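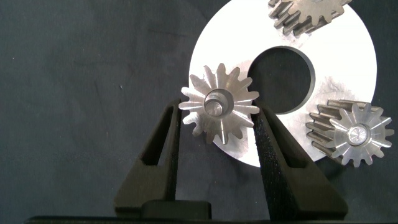
Gears on dark cloth, one of them over the edge of a white disc.

Saturn return, part whatever. I've lost track. Typing this at half six in the morning with cold tea so forgive the state of it.

Did my chart again last night. Third house a mess, Mercury going backwards over my Moon, which the Mondireck app flags in red like I've left the gas on. Paid for the upgrade in July. 40 pages of report and almost 10 of them say the same thing about boundaries.

Went over to Morkside for the full moon circle as well. Good turnout, nice soup. Pulled the Tower, put it back, pulled the Tower. Fine. Message recieved.

What I'm trying to do now is stop checking transits before every little thing. I didn't ring the dentist for weeks over a square to Mars. That's silly — I know it's silly — and my tooth still hurts.

So the plan. New moon only, one look, write it in the Adugna notebook, shut the notebook. No forums. The Motetti one had 1,124 replies on the eclipse thread and I read far to many of them in bed.

Still keeping the daily card though. Not giving that up. This morning, Four of Cups, bloke sulking under a tree.

Right, bus. More on the Venus stuff when I've had a proper look at it.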